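Gripper fault traced to loose hinge bolt

Garment folding at the Vunside lab stopped for 3 days in December after the right-hand gripper began closing late. The fault showed up in 66 of 183 recordings -- enough that we threw out the whole batch. A bolt at one of the finger hinges had backed out, and the jaw was sticking partway through its travel.

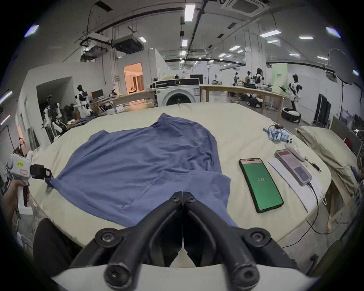

Þröstur Egilsson asked whether the left-hand unit should come out of service as well, as both had been assembled from the same Pollell kit. It was stripped and checked, and its bolts were tight.

Hinge bolts are now checked every 100 cycles. If a jaw sticks, put the gripper down and switch it off before touching the fingers. Log the fault in Loltis -- even if it clears by itself.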